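How to Stop a Kitchen Drawer from Sticking

Pull the drawer all the way out (empty it first, friends, I learned the hard way!) and wipe down both runners with a damp cloth. Let them dry, then rub a plain white candle along each one, 2 good passes, and slide the drawer in and out until it glides. I redo mine every January.

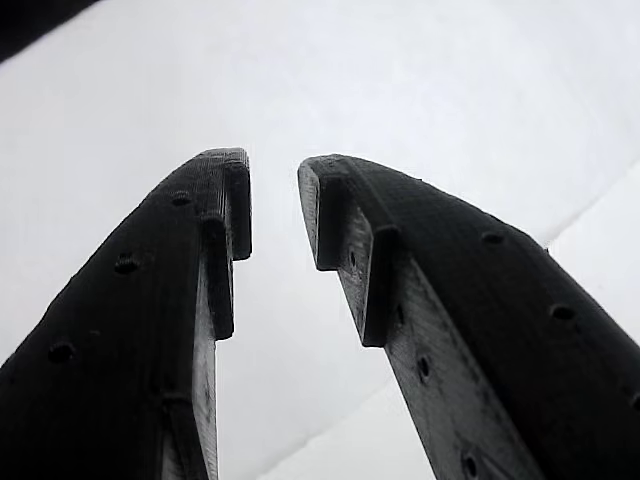 Gillespie Mowat writes that bar soap works too, though it gets gummy in summer and he has gone back to candles.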